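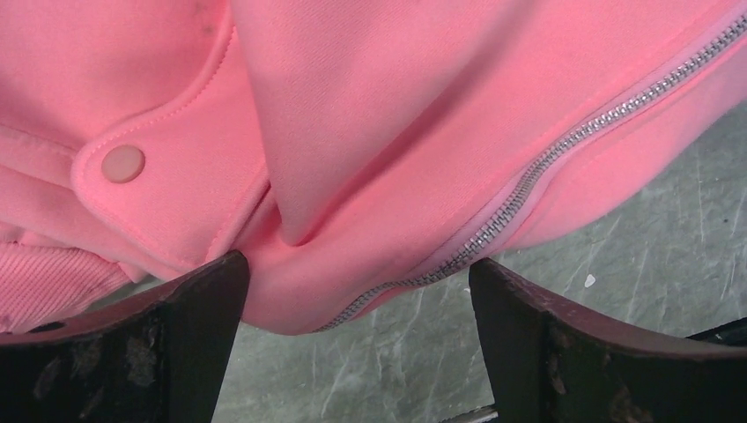

Natsumi Matsuda puts the kettle on before she lets me ask anything, so most of this interview happened with a mug in one hand and my phone recording on the corner of her bench. She's been building a laundry-sorting arm in the back half of Womumska, the shared workshop where I rent a shelf, and I'd been meaning to get her to sit down for ages.

She calls the arm Voyle. It picks clothes up off a heap, one at a time, and drops them in the right bin. At least that's the plan!

"I started with dish towels," she says. "Dish towels are flat and they have four corners and they made me think I was a genius. Then I tried a jacket."

Jackets are her whole life now. A pink fleece with a metal zipper is the one she talks about most, partly for the color (it's very easy for the software to find against a gray surface) and partly for everything else about it. "It's soft, so you can grab it nearly anywhere, and then there's this stiff line of metal running through it. The zipper decides how the whole thing hangs. You pinch a fold two inches over and you get a completely different shape."

I asked where she likes the fingers to go. She put her mug down for that one and started pinching her own sleeve.

"A fold in the front panel, if I can get it. You want cloth bunched up between the tips. Cuffs look great because of the ribbing, all those nice lines, but I've had cuffs stretch and ping right out. And I try to keep off the snaps."

The camera rides down at the wrist, close in, which was Eifion Kemeys's suggestion. Natsumi had it on a pole over the bench at first and spent most of May moving the pole. "Eifion watched me do this and said, why don't you let it look where it's going. I was annoyed for a day. Then I moved it."

The trade-off is that the fingers are always in the picture, and hers are dark and pretty beaten up. She had to teach the software to ignore them, scuffs and all. Has she thought about recoating them? "Merike asks me that too. I like them. Also I'd have to retrain it, and I'm lazy."

She isn't lazy. There's a notebook with 1,000 grasps logged in pencil, and on the last sheet I saw, Voyle had managed 44 good pickups out of 61. The misses get a one-word reason next to them — "slid" comes up a lot, and so does "sleeve."

What's next is letting go, oddly enough. Fleece likes to cling to the fingertips when they open, and she's on her sixth set of pads. Nassoro Kombo has been cutting them for her from whatever's in the scrap drawer, and she pays him in soup.

I asked if she'd ever trust it with her own washing. She laughed for quite a while.

"With socks, maybe. Come back and ask me when it can find the second sock."

She went back to the bench after that, and I washed the mugs.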